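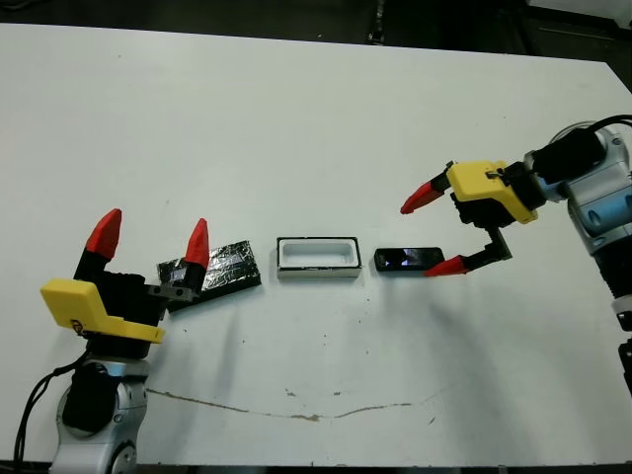 Jul 7, 2018

I have now spent three evenings with the spreadsheet, and I think I finally understand where the money for the second work cell will go. The arms themselves were the easy part. Zondix sent us a price in two days and it was almost what I expected.

The difficult part is everything which is small. Fingertips, for example. The supplier sells them in packs of 4, and one pack costs 75 euros. When I made the first budget I wrote down one pack and forgot about it. Lenuța Iordache, with whom I share the bench, looked at my table and asked how many packs we had used since winter. I did not know. I went through the invoices and the sum was 528 euros, only for tips. So now they have their own line, and I check it every month.

Cables are the same story. I put 162 euros for spare ones, and I am still not sure if it is enough. A cable must bend each time when the arm bends, and I did not think of this when I bought the first set.

Then there is the table. For two arms which face each other you need a wide one, and it must stand very firmly. I wanted to save here and take a used one from Clota. Lenuța is against it. She says a used table is fine for coffee — we will see who wins. A white top shows each mark, but I would choose white again, I find small parts on it faster.

For the grippers I have asked two firms, Lins and Jumgate. Lins is cheaper, but the delivery is only at the end of August. Jumgate can deliver sooner and wants half of the money in advance, and our accounting does not like this at all.

If somebody has experience with paying in advance for such equipment, please write me in the comments. I must send the order before the holidays, and the line for transport is still empty.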